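Most small businesses which bring goods from another country begin in one room, with one table. I began in this way also, and I made many mistakes with the table and with the boxes before I made any mistake with the customs papers. The tips on this page are for people who import small household goods and check, pack and send them from home or from a small workshop in Arndale or a similar town. They are practical tips. For tax and law, please ask a person who has studied it.

## Before the boxes come

Decide where the shipment will stand on the day it arrives. It sounds too simple, but a delivery driver does not wait while you move the bicycles. My first pallet came at 7 in the morning and stayed in the driveway until lunch, and it rained.

Measure the door. Then measure the door with the handle on it, which is the true width. Write both sizes on a card and send them to your freight agent, who can tell the driver if a pallet must be opened outside.

Keep one shelf free at the height of your waist. Heavy cartons go there, never above the shoulder. Light cartons (sponges, cloth, lampshades) can go up high, with the label turned to the front.

If your goods come by sea, expect some smell from the container. Open the cartons and let them stand one night with a window open. Cotton goods need longer. Do not spray perfume on them; the customer will notice it, and then you have two smells.

## The papers

I keep one folder for each shipment, a real one made of cardboard, and I put the papers in always the same order:

1. the order, as I sent it to the supplier
2. the supplier's invoice
3. the packing list
4. the transport document
5. the customs receipt

When one paper is missing, I put a yellow sheet in its place with the name of the paper written on it. In this way I see the hole immediately. Before, I used to find it in spring, at the time of the taxes.

Check the packing list against the invoice before the goods leave the other country. The supplier can correct a mistake in five minutes when the carton is still in his building. After it is on the ship, the same mistake takes weeks and many polite emails.

Write numbers in the same manner everywhere. In some countries 2,000 means two thousand, and in others the comma is for decimals and it means two. I once ordered from Abbasi and wrote the quantity with a comma, and they were kind enough to telephone me. Now I write the quantity in figures and in words, also when it looks a little old-fashioned.

The same advice is good for dates. Write the month with letters. A delivery "on 4/9" can be in April or in September, depending on who reads it.

## The checking table

The table is where you will stand for most of your hours, so give it some thought. It should be as high as your wrist when your arm hangs down, or a little higher if you do mostly small work. Mine was a kitchen table, too low, and I put it on 4 blocks of hardwood which I cut from an old beam. My back was better in one week.

A plain surface in one color is best for checking. On a patterned tablecloth you don't see a lost screw or a chip of glaze. It should also not shine, or the lamp will reflect in it and tire your eyes.

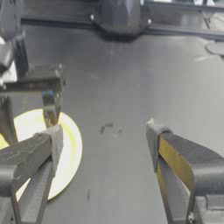

*A matte gray tabletop.*

Clean the table before each shipment and between two kinds of goods. I use warm water with a few drops of dish soap, then a second cloth with only water, then a dry one. Stronger cleaners leave a film on some surfaces, and the film goes onto white packing paper. For sticky rests of tape, put a little cooking oil, wait ten minutes, rub with a cloth and wash again with soap.

Light should come from the left if you write with the right hand, and from the right if you are left-handed. A desk lamp with a long arm is enough. Turn it almost flat to the table when you look for scratches on metal or cracks in ceramics, as they make a small shadow and become visible.

## Checking the goods

You can't open every box when there are many, and you don't need to. Open some from the top layer, some from the middle and some from the bottom. The bottom layer has the crushed ones, and the corner of the pallet has the wet ones.

Last year I received 354 small graters from Lellix, in cartons that looked perfect. The first layer was good. In the lowest layer the handles were from a different batch and a little more green than the others. It was not a defect, but a customer who buys a pair wants a pair. I sorted them by color under the window in the afternoon and sold them as two colors.

Take a photograph before you open a damaged carton, then one with the flaps open, then one of the broken piece together with the label. Send them to the supplier on the same day. Write short sentences and don't be angry in the first message. Many suppliers will replace the goods with the next order if you ask calmly, and it costs them less than a refund.

Keep one good piece from each order and write on it the month and the name of the supplier. When the next order comes, put the old piece beside the new one. You will see if the metal is thinner.

## Packing for the customer

Use the boxes again when they are clean and still hard at the corners. Press the corner with the thumb; if it stays pressed, the box is for recycling. Remove all old labels or cover them with a black marker. A scanner can read an old bar code and send your parcel on a long travel.

For ceramics I wrap each piece alone and fill the box until nothing moves. Close it, hold it near the ear and shake it gently — if you hear something, open it again. Plates travel better standing on the edge than lying flat.

Keep the tape in the warm room in winter. Cold tape does not stick to cold cardboard, and the box opens somewhere on the road. For knives and tape cutters, have a fixed place on the right side of the table, always the same, and put them back with the blade closed. I cut my finger two times in the first month because the knife was under the paper.

Weigh the parcel after it is closed and not before. Tape, paper and a thank-you card together can bring it into the next price.

## Small things that save money

- Buy packing paper on the roll. Lamwood sells it by weight, and the end of a roll is often cheaper if you ask.
- Ask neighboring shops for their filling material. Most are happy to be rid of it.
- Pay suppliers on the same fixed day of the month, and tell them which day. They stop asking.
- Look at the exchange rate in the morning, decide, and then don't look again until evening.
- Keep a list of public holidays in the country of your supplier. A factory that is closed for two weeks will not answer, and this does not mean that something is wrong.
- Wash cotton gloves in a small net bag, so they stay together in the machine.

One more about storage. Put silica bags in each carton of metal goods that stays longer than one season. You can dry the bags again in the oven at low heat if the packet says that it is allowed. Paper packets usually survive this well, the plastic ones melt, and the smell stays in the kitchen until the next day.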